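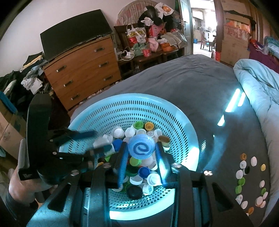 Bottle caps in the blue basket, with the start of a line laid out on the bed

To: Plestby Scrap Craft list
Subject: Re: Sorting caps for the Gethin mural
Friday, 9.40 pm

Hello everyone,

Thank you so much for all the kind replies, and sorry to be slow in answering. I'll put the earlier message in here so that I can answer it properly:

> I've got two carrier bags of caps under the stairs and no idea where to
> begin. Do you sort by colour first or by size? And do you keep the
> printed ones or throw them out? The Hinis sheet says "plain caps only"
> but it seems such a shame. Also, what do you sort them in? Mine keep
> rolling off the kitchen table and the dog thinks it's a game.

Colour first, I'd say, and worry about size later. Most of what I'm given is white (milk and water, I suppose, we must all drink gallons of it), so I leave the whites in the heap and pick out the blues, greens and yellows as they come to the top. Black ones seem scarce, so if you have any to spare, please think of me!

As for the printed ones, do keep them! There's a blue one with a white swirl on the top that I'm very fond of, and another with a gold rim that is far too nice for the bin. I read the Hinis sheet as meaning the background panels. The border can take anything we like, and we still need 334 for that.

Now, rolling. I gave up on the table long ago and do mine on the bed, on a plain grey sheet, with the comforter shoved over to one side. Caps stay where you put them on fabric, and you can try out a curve and nudge it about until it pleases you. I've been laying a bending line, mostly white, with a bit of orange, green and yellow dotted along it, to get a feel for the river edge. I think it wants more orange, but tell me if you disagree.

For holding them, a round plastic basket with holes in it is a treat. You can rinse the whole lot under the tap and leave it on the draining board overnight. Please do wash them, as the last bag from Fokley was terribly sticky and I went through 24 caps with an old toothbrush before I lost patience.

One more thing, if you come across caps with a moulded spout ring, put them in a separate tub. They don't sit flat against the board and we haven't settled on a glue.

We need 3,000 for the full wall, and the next drop-off is in June at the Gethin hall, side door. Bags of 55 are easiest to carry and count, but bring them however you have them.

Warmest wishes to you all, and a pat for the dog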